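12 shares 3 comments

4.2 Soft goods left on seating

Most of the clothing in the survey was neither hung nor in a basket. It was on the sofa. Of the 572 items logged in the Bomden homes, the largest group was sweatshirts, throws and similar fleece pieces. These were hard to sort by look alone. A gray fleece bunched into folds can be a garment or a blanket, and our coders were told to write "gray fleece, type unclear" when they could not tell (Figure 3).

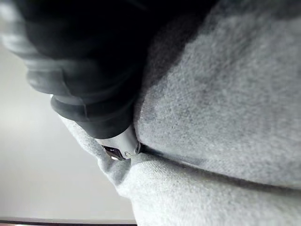

Flurina Lehner objected to this label at the coding meeting, saying that people who live with a thing always know what it is, and that the survey should have asked them first. We kept the label but added a question to the second visit. In 17 cases the answer changed the category.

Position on the sofa was coded as seat, back or arm. Items on the back were moved less often between visits than items on the seat, where someone has to clear a space to sit down.

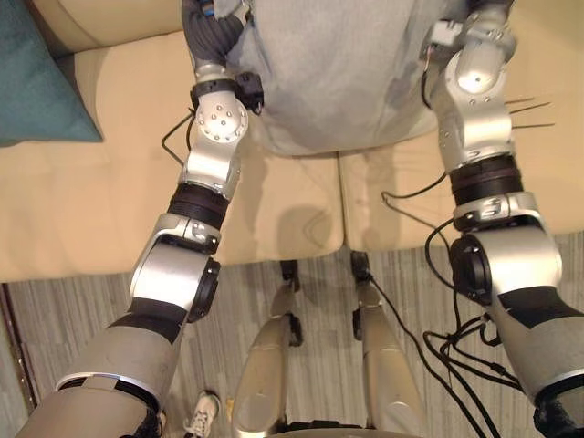 Color was recorded but not used in the model. Gray and beige made up so much of the sample that the other colors could not be compared fairly.

Flat surfaces were coded on a separate sheet. A pale tabletop was scored by what was left on it at the end of the visit, including small things such as plugs and cables, which earlier studies dropped.

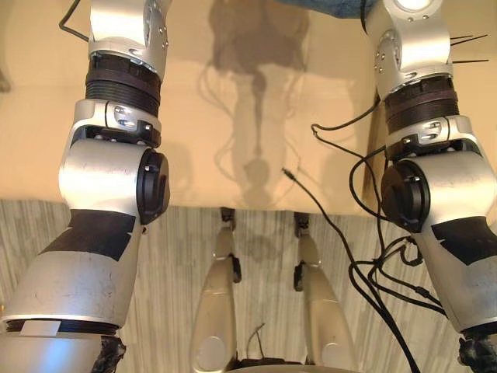
Cables were the last things to be put away in 21 homes. Residents gave the same answer in different words: a cable has no shelf of its own. Saengthong homes, with more storage near the door, showed the same pattern.

Floors were scored last. Carpet was treated as one zone up to the edge of the nearest furniture. 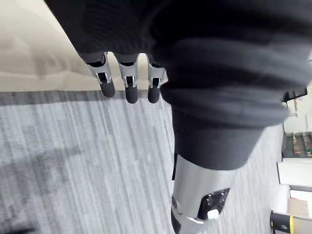
Warrick Te Moana, commenting on the draft, wrote that striped carpet hides lint and thread, so floor scores in those rooms are probably too kind. We agree, and the scores in Table 5 should be read with that in mind.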